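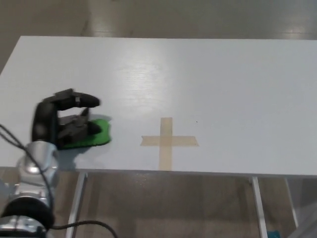
Roboter bauen: Wie eine Hand das Greifen lernt

Kategorie: Technik für Kinder > Werkstatt
Drucken | Per E-Mail senden

Ein Roboterarm besteht aus festen Teilen und aus Gelenken. Das Handgelenk verbindet den Arm mit der Hand. Durch Kabel fließen Strom und Signale. In der offenen Werkstatt Postau bauen Dagmar Tóth und Akihiko Higuchi einen solchen Arm auf. Er heißt Jirkik.

Greifen ist für eine Maschine schwierig. Ein weicher Gegenstand gibt nach, wenn die Finger drücken. Ist der Druck zu klein, rutscht er weg. Ist er zu groß, wird er gequetscht. Das Programm muss deshalb für jeden Finger einen Winkel berechnen. Ein Gelenk, das sich um 90 Grad beugt, steht im rechten Winkel — wie die Ecke eines Blattes Papier.

Auf dem weißen Tisch klebt ein Kreuz aus Kreppband. Es hilft beim Vergleichen: Liegt der grüne Gegenstand auf dem Kreuz oder daneben? Den Abstand kann man mit einem Lineal messen und aufschreiben. 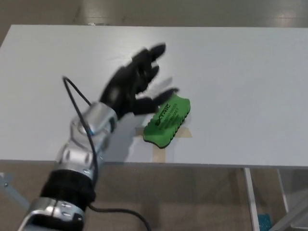

Warum die Finger sich öffnen müssen

Zum Loslassen müssen die Finger genug Platz machen. Bleibt ein Finger hängen, zieht er den Gegenstand mit. Der Daumen ist dabei besonders wichtig, denn er drückt beim Greifen gegen die anderen Finger.

Versuch für zu Hause: Klebe ein Kreuz auf den Tisch. Lege einen Schwamm darauf, ohne das Handgelenk zu drehen. Miss den Abstand zur Mitte und wiederhole den Versuch mit geschlossenen Augen.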